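Equipment Planning for the Druroment Humanoid Station
Student Project Report, Section 4: Budget and Procurement
Submitted 04/04/2025

4.1 Scope

This section sets out the purchases required to keep the station in service through July. The department has approved a ceiling of $3000 for the period. Salaries and room charges are carried by the Vornine account and are excluded.

4.2 Priority items

The largest request is a spare hand with articulated fingers, quoted by Gronden at $1000 with a lead time of 21 days. Finger joints receive the heaviest use, and the station has no replacement in stock. Protective sleeves for the arm are listed second. Floor marking tape and consumables are grouped on one line at $61 - a small sum, but one omitted from last year's plan.

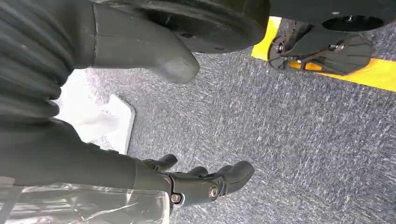

Song questioned the order of these items at the draft review, holding that a second set of sleeves should be bought before any hand, as a torn sleeve stops work just as surely and costs far less to keep on the shelf. The team accepted the point in part. One set of sleeves will be ordered at once, and the hand will follow when the quotation is confirmed.

4.3 Remaining funds

The balance is held for repairs and freight. No purchase from it may be made without written approval from the project supervisor. Quotations for floor stands are still outstanding and will be entered in Appendix B when received.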